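Londine Remote Teaching Group
Pre-Session Inspection Checklist with Comments: Simulated Kitchen Counter, Single Arm
Inspected by: Tshepo Mabuza
Reviewed by: Kyung-tae Ko
Date of inspection: 11 October 2026

Scope

This checklist applies to all sessions in which an operator at the Grullville site teaches a kitchen task to the simulated arm by remote control. The same operators later work with the physical arm at Bustport, and the group requires the same conduct in both settings. An item marked C (comment) may remain open during teaching. An item marked H (hold) must be closed before the first demonstration is saved.

Section 1. Operator station

1.1 Operator has signed the session log and holds a current remote control permit. PASS

1.2 Hand controller is calibrated and the neutral position is confirmed. PASS
Comment: Calibration was repeated once after the left trigger returned slowly. The second result was within limits.

1.3 Stop key is within reach of the operator's free hand. PASS

1.4 Second person is present at the station for the first 8 demonstrations. C
Comment: Mr. Marchetti was present for the first five and was then called to Bustport. Ms. Cosgrove took his place. The change should have been entered in the log at the time and was entered afterward.

Section 2. Arm and gripper

2.1 Arm loads in the approved starting pose. PASS

2.2 Gripper opens and closes fully on command. PASS

2.3 Speed limit for hand-guided motion is set and locked. PASS
Comment: The limit was found unlocked in the July inspection. The lock is now part of the startup file.

2.4 Clearance between gripper and fixed appliances is checked before motion begins. C

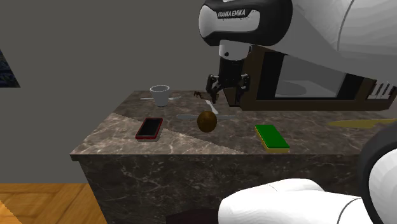
Clearance is the item on which new operators lose the most demonstrations, and the reviewer asks that it be treated with more care than the form suggests. An operator who watches only the fingertips will tend to forget the links above them. With the open gripper over the back of the counter and the microwave directly behind it, a turn of the wrist that looks harmless on the screen may bring the housing into contact with the appliance. Operators are to raise the arm first and rotate second. Any demonstration containing contact with the microwave is to be discarded, including those in which the task was completed. Of the 491 demonstrations reviewed for this counter layout, 47 were discarded for contact of this kind.

Section 3. Counter and objects

3.1 All objects rest on the counter surface and are stable at load. PASS

3.2 Cup is upright. PASS

3.3 Knife is identified to the operator before the session. PASS
Comment: The knife may not be grasped unless the task card names it. This rule applies in simulation without exception. Habits formed here are carried to the physical counter.

3.4 Objects near the front edge are noted on the task card. H, closed
Comment: The card in use did not list the phone. Mr. Mikkelsen corrected the card before teaching began. When the card calls for moving the sponge, the operator must not sweep the arm low across the front of the counter to save time.

3.5 Object names on the task card agree with the object list. C
Comment: Two operators used different names for the brown item in the middle of the counter. Spoken labels are stored with the demonstration, and a mixed set of names must be corrected by hand. The name on the object list is to be used.

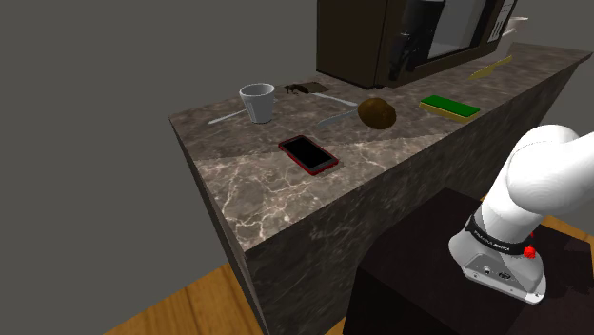 3.6 Second view is available to the operator and has been checked against the first. PASS
Comment: Operators are reminded to consult both views before closing the gripper on a thin object. The spoons lie flat on the marble and their height is easily misjudged from one side. If the fingers press into the counter, the operator is to release, lift and start the demonstration again.

Section 4. Recording

4.1 Storage is free for the full session. PASS

4.2 Each demonstration is limited to 2000 steps. PASS
Comment: Long pauses count toward the limit. An operator who needs to think should end the demonstration and begin a new one.

4.3 Failed demonstrations are marked as failed and kept in the separate folder. C
Comment: Three files were left unmarked. Ms. Cosgrove is to mark them and confirm to the reviewer in writing.

Result

Cleared for teaching. Items 1.4, 2.4, 3.5 and 4.3 remain open as comments and will be read again at the next inspection.

Related documents
Remote Control Permit: Renewal Procedure
Pre-Session Checklist: Physical Arm, Bustport
Moon Hand Controller: Calibration Notes
Naming Objects on Task Cards
July Inspection: Summary of Findings

Contact the Londine inspection desk | Copyright Londine Remote Teaching Group | Back to top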